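Dark stoneware looks good on the table and shows every mark you put on it. Most of what people call scratches on a dark plate is metal left behind by knives and forks, and it comes off. Real scratches don't, so check first: run a fingernail across the mark. If the nail catches, the glaze is cut. If it slides, you can clean it.

## Gray marks from cutlery

Make a paste of baking soda and a little water, about as thick as toothpaste. Rub it on with a damp cloth in small circles, rinse, and look at the plate in daylight. Kitchen lighting hides a lot. Two rounds will do for most plates. For stubborn ones I use a cream cleanser, but try it on the underside first, as some matte finishes turn shiny where you rub.

Don't use steel wool. It leaves more of the same gray marks you are trying to get rid of.

## White film

If you have hard water, dark plates come out of the dishwasher cloudy. Our water in Skernadville is hard enough that the kettle needs descaling every month. Wipe the plates with a cloth dipped in equal parts white vinegar and water, wait a minute, then rinse. Don't leave them soaking in vinegar overnight. Leandro Mateos did that with a set of Skerell dinner plates and the rims went dull.

Filling the rinse aid helps. So does taking the plates out and drying them by hand while they are still warm.

## Stacking

Matte plates rub against each other in a stack. The unglazed foot ring on the bottom of one plate sits right on the face of the next, and every time you pull one out it drags. A few ways around it:

- Put a paper towel, coffee filter or circle of felt between plates.
- Keep stacks to 8 or fewer.
- Lift plates off the top. Don't slide them out from the middle.
- Feel the foot ring when you buy. If it's rough, smooth it with fine wet sandpaper (1,000 grit) and rinse well.

## Using a wire stand

For plates you use every day, a wire stand takes the rubbing out of it altogether. Oval plates need a bit more thought than round ones. Set them in on the long side so the weight stays low. Standing on the short end, they tip when you reach for the one behind.

Load the stand from the back and hold each plate by the rim. Lower it in at an angle until the bottom edge touches, then let it lean. Dropping it straight down is how rims get chipped -- the wire is harder than it looks.

Check the coating on the wire now and then. Once it wears through, bare metal will mark the plates the same way a fork does. A short length of clear tubing from the hardware store, slit down one side, snaps over the worn spot. I got mine at Hinds and it has stayed put since August.

## Wooden tables

Wire feet dent softwood. Stick a felt dot under each one, or stand the whole thing on a folded cloth. Wipe up any drips under the stand before you leave it, because water that sits against metal feet can leave a dark ring in pale wood that only sanding will remove. On an oiled table, wipe along the grain and put on a fresh thin coat of oil when water stops beading.

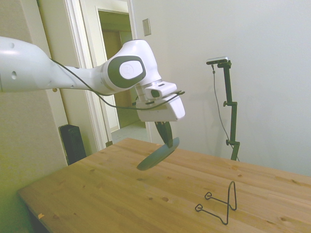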